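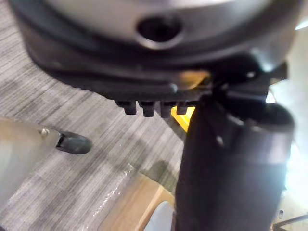

Wrist camera view during a collection session at the Flenstead site. The silver finger with its black rubber tip is at left.

Demonstration gathering (also demonstration capture, or simply collection) is the practice of recording a robot while a person directs it through a task, so that the recordings can be used to train a control model. The model learns to produce arm and gripper movements from camera views and joint readings. In the strict sense the term covers only episodes in which a human operator controls the machine throughout. Recordings made while a trained model is in control are usually called rollouts and are stored separately.

The method is used mainly for handling work that is hard to program by hand, such as picking parts from open shelves, placing them in shaped trays and moving trays between stations.

Terms

An episode is one continuous recording from a defined start state to a defined end state. A session is a run of episodes recorded with the same operator, station and task sheet. A step is a single set of readings within an episode, made up of one image from each camera, the joint positions, the gripper opening and the command sent at that moment. Older Flenstead papers use "trial" for episode and "block" for session.

Equipment

A common arrangement is a two-armed robot with one camera at the head and one at each wrist. The head camera gives the position of the arms in relation to shelves, trays and loose parts. The wrist cameras give a close view of the fingers and whatever lies between or beyond them. Parts of the gripper fill much of a wrist view and hide some of the object being handled. This is accepted, as the same obstruction will be there when the model is running.

Operators direct the arms in one of three ways: with a pair of smaller leader arms whose joints are copied by the robot, with hand-held controllers tracked in space, or by pushing the arms directly with the motors slackened. The third way is cheap but puts the operator's hands and sleeves into the pictures, and it has largely dropped out of use for two-armed work.

Camera clocks and joint clocks must agree. In the Kistine recording format, each step is stamped at the arm controller, and images are matched to the nearest stamp. An image with no stamp within 20 milliseconds is marked as missing. It is not filled in from its neighbours.

Station layout

The work area is set out according to a task sheet, which lists the objects, their starting places and the amount by which those places may vary. Trays are often set along a shelf at differing angles so that the model does not learn a single approach direction. Small parts may be kept on a second shelf below, in rows.
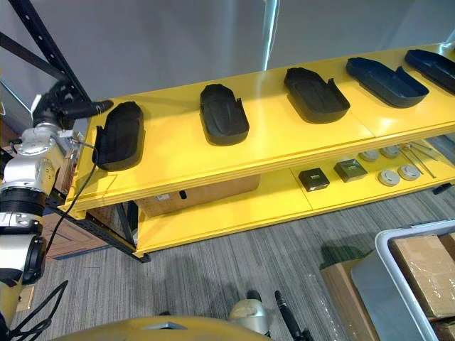
Variation is introduced in a fixed order. Object position is changed first, then object angle, then the height of the robot or its distance from the shelf. Lighting is changed last, and at many sites not at all. Changing several of these at once gives a broader set of examples but makes a later failure harder to trace.

Items that have no part in the task, such as packing, bins and offcuts, may be left within view or cleared away. Practice differs. The Oscombe guide asks for them to be left and moved between sessions, on the grounds that a model trained only at tidy stations may respond badly to clutter. The Flenstead guide asks for a clear floor within reach of the arms and makes no rule beyond that.

Procedure

A session opens with a check of the arms at their rest position and a short test recording, which is discarded. The operator then reads the instruction for the episode from the task sheet and begins. The arm is expected to move at a steady pace. Long pauses are avoided, as a model may copy them and stall at the same point.

Mistakes that are put right within the episode are kept. A dropped part that is picked up again, or a finger that meets the edge of a tray and is drawn back, gives the model an example of recovery. Episodes that end with the task unfinished are kept under a separate label. Episodes halted by a fault in the machine are removed.

The Lyimo schedule, used at several sites for shelf and tray tasks, sets 100 episodes for each task, of which 18 are held back from training and used only for checking. The held-back episodes are chosen before recording starts. Each operator works for no more than 2 hours before changing over.

Labelling

Each episode receives a written instruction, an outcome and, in longer tasks, marks showing where one stage ends and the next begins. Typical stages are approach, grasp, carry, place and withdraw. Stage marks are added by a second person working from the head view, with the wrist views consulted where contact is hidden. Disagreement is most frequent over the start of a grasp, which some labellers place at first contact and others at the moment the fingers stop closing. The Kistine format allows both to be recorded.

Known difficulties

Operators develop habits. One may always come at a tray from the left, and a model trained on that operator's sessions alone will do the same even where the left side is blocked. Rotating operators within a task reduces the effect.

Glare and strong window light can leave part of a wrist image without detail. Black fingers against black parts also give weak edges, particularly at low image sizes. Some sites fit pale tips or coloured tape to the fingers, but recordings made before and after such a change should not be mixed without a note in the session record.

Cable position is a lesser source of trouble. A cable that hangs differently from one session to the next alters the head view slightly and may catch on a shelf edge during a long reach.

See also

Leader arm
Rollout
Stage marking
Task sheet
Wrist camera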